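Pestden Mill open day, 30th April

I'd wanted to get inside Pestden Mill ever since I moved to the valley, and in February a card went up in the post office window saying they'd be opening the doors for a day in spring. I wrote it on the calendar in red. It was worth every bit of the waiting!

The oldest part of the building has 1713 cut into the stone over the wheel pit, and you go in right underneath it, ducking if you're tall. Ilse Peeters took our group round. She's been dyeing cloth there long enough to know which floorboards to step over, and she talks fast, so keep close or you'll miss the good bits (I missed something about nettles and am still cross).

We started with the fleeces up in the wool loft, which smells exactly as you'd hope, then came down past the carding engine. It was running. You feel it in your teeth before you hear it. Hubert Sutter let us hold the web of wool as it came off the last roller and it weighs nothing at all, like holding breath on a cold morning. He had to ask us twice to move along.

The dye house was my favourite. Black is the hard one, Ilse said, much harder than any of the bright colours, as a poor black goes green or rusty at the seams after a few winters. Theirs goes through the vat three times, with a night's rest in between, and she showed us a scrap from each dip pinned to a card. The first one I'd have sworn was black until I saw it next to the last.

After that it's upstairs to the finishing rooms, long and light, with windows down the river side. People were asking all sorts about washing and storing dark clothes. The advice was to wash inside out in cool water, dry flat and fold instead of hanging.

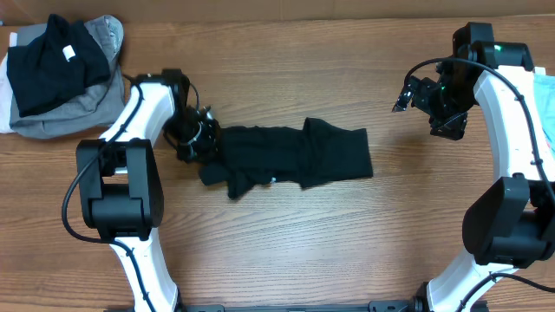
A black garment on the table, label just showing.

Lunch was in the old counting house. Get the leek pie. I shared a bench with Thắng Ung, who had come over by train with a bag of his grandmother's shawls to ask about moth holes, and went off very happy with a hank of matching yarn.

In the afternoon Seraina Marti ran a darning table and I finally learnt how to do a heel properly. My corners are still lumpy. I also bought two balls of the grey, for which I have no plan whatsoever.

Practical things: the car park is tiny and fills early, so use the field by the bridge. Wear flat shoes, the stairs are steep. The wheel pit tour needs a separate ticket from the desk and I didn't get one in time, so that's my first stop next year.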